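21 September 2018
Posted by the Festance stores desk

Ticket 207: Studel frame rocks, foot cap keeps coming off
Site: Sindus, back store
Status: closed, one bit still to watch (see end)

Reported

White Studel frame in the back store rocks when you lean on the flat panel. Worse on the door side. One of the round foot caps stays behind on the mat when the frame is moved, so the leg goes down bare next time and leaves a ring. Somebody has been pushing the cap back on with a bit of folded card. Card now gone soft and is no use.

Also reported on the same form: one pole "turns when it shouldn't". No idea which pole. The form says "the long one". They're nearly all long.

Not urgent according to form, wanted before the weekend according to phone call. Treating as soon.

What's on it at the moment

Folded stuff on the panel, spare covers and aprons, plus whatever gets slung over the poles on the way past. Asked for it to be cleared before I got there. Partly cleared.

First look, morning

Pressed down on each corner of the panel in turn. Rock is diagonal, door side to far back. Swapped nothing yet, just looked. Loose foot cap is not split. Had expected a split. Bit of grit inside it, and what looks like old card. Cleaned out with a dry cloth, pushed on by hand, came straight off again when the leg was lifted.

Tried the cap on another leg. Stays on fine. Tried the good cap from that leg on the problem leg. Falls off. So the cap is ok and the leg is the trouble. Swapped them back so I don't lose track of which is which, and put a pencil mark on the problem leg, inside face.

Checked the Studel sheet. It gives the overall height and the load for the panel and nothing at all about how far the short legs go into the hubs. Very helpful. It does say not to use the frame on "soft or uneven flooring", and ours lives on mats. Always has done.

Tried: frame off the mats

Walked it on to the bare floor by the door. Still rocks. Slightly less maybe, could be me wanting it to. Put a straight edge across the panel, panel is flat. So the mats are not the cause, though there is a join in them under one side that doesn't help. Moved back.

Note for next time, lift it by the poles at both ends, don't drag. Dragging is how the caps come off in the first place I think.

Tried: tighten everything

Went round all the joints with hands only, no tools. Most had a tiny bit of give. Pushed home and turned until they stopped. Two of them clicked, which I took to be good news. Rock reduced but not gone.

Found the turning pole. It's one of the uprights, and it turns freely in the hub with no click whatever you do. When it turns, the short leg under that hub goes with it. Pencil mark goes round with it too. So the two complaints are one complaint.

Rang Prosser, who supplied it. On hold 17 minutes. Was told the upright should "seat" and that if it doesn't seat it hasn't been seated. Asked how you seat it. They would email. They did, to be fair, same morning. Pasting the useful part:

"Take the weight off the panel. Hold the upright just above the hub, pull it up until it stops, line up the seam on the pole with the notch on the hub, then push down and quarter turn away from the panel. Do not force. If the pole does not lock, the insert may be worn and should be replaced. The blue fittings are separate and do not need to be disturbed."

Good thing they put the last line in as I was about to have the blue one off.

Tried: reseating the upright

First go, no. Could not find the notch. Wiped the hub and it's there, very shallow, on the side you can't see unless you get right down on the floor. Seam on the pole hard to find as well, easier to feel with a thumbnail than to see.

Second go, lined it up, pushed, turned. Half locked. Held with a light hand on it and let go as soon as the frame was shifted. The pole needs holding close to the hub and dead still while the frame is moved round it. If you hold it higher up it bends off line a bit and the notch is missed.
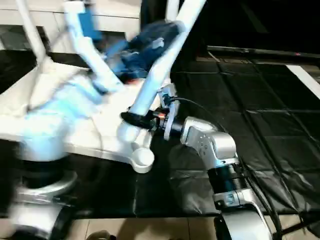
Third go, locked, proper click, and the leg no longer turns. Lifted that end a hand's width and put it down a few times. Stayed locked. Foot cap came off on the second lift, which was annoying, but the cap is now the only thing left.

Foot cap

Looked properly at the end of the short leg. It has worn narrower than the others, you can feel a lip where the cap used to sit. Guess is that with the pole unlocked the leg has been twisting in the cap every time anybody leaned on the panel. Years of that.

Options considered:

- new leg. Prosser don't sell the leg without the hub. Hub and leg together £79 plus carriage. For one leg. No.
- tape round the leg end to pack it out. Cheap, we've got tape.
- glue. Not keen, caps need to come off for cleaning.
- new caps in a smaller size. They do one size.

Went with tape. Cloth tape, not parcel tape, parcel tape slides. One turn not enough. Two turns and the cap goes on with a firm push and stays on. Three turns and it won't go on at all, had to peel one off again. So two. Trim the edge level or it rucks up under the cap and you're back to rocking.

Spare caps ordered anyway, they come in a bag and are pennies each. Order put through stores on the usual code. Expect them in a week or so, Prosser were vague.

Load check

Panel is meant to take 300 N spread evenly, according to the sheet. No idea what we've been putting on it. Weighed the pile of covers on the parcel scale in two lots and it comes nowhere near, so overloading isn't it. Leaning might be. People do sit on the edge of it to do their laces up, I have seen this. Please don't, it is not a seat. Have put a note on the store door.

Fabric over the poles is fine by the way, hardly any weight in it. Just not wet please. Wet stuff drips down inside the tube at the joints and I suspect that's where the grit in the hub came from, it had gone to a sort of paste.

Test, afternoon

Everything back on the panel. Leaned on all corners. No rock on bare floor. On the mats a very slight movement if the leg lands on the join, none if it doesn't. Shifted the frame along so all feet are on whole mat. Marked the position with chalk, which will be scuffed off by next week, but people will have got used to it by then hopefully.

Left it loaded and went off to do the other jobs. Came back end of day. Pole still locked, cap still on, pencil mark where I left it.

Reply from Sindus

"Much better thanks. Can the other one be done as well, the one in the passage."

Did not know there was one in the passage. Went and looked. Same Studel frame, bit older, same sort of play in the uprights but all the caps are tight. Reseated the lot while I was down there, all clicked first or second go now I know where the notch is. Nothing else done to it. Not raising a separate ticket.

For whoever gets the next one of these

Check the uprights before the feet. If a short leg turns by hand, the upright above it isn't locked, and no amount of packing in the cap will cure that. Clean the hub first. Thumbnail for the seam. Hold low down, near the hub. Leave the blue fittings alone.

There were nine lines on the old fault sheet about this same frame going back to April, nearly all of them "pushed cap back on". Have stapled the sheet to the paper copy.

Still to watch

Tape on the one leg. Will want redoing when it goes shiny. If the upright starts turning again then the insert is worn as per Prosser and we'll have to have the £79 conversation, or bin the frame and get a new one out of next year's money. Look at it again when the spare caps turn up and then close for good.

Contact the Festance stores desk | © Festance 2018 | Back to top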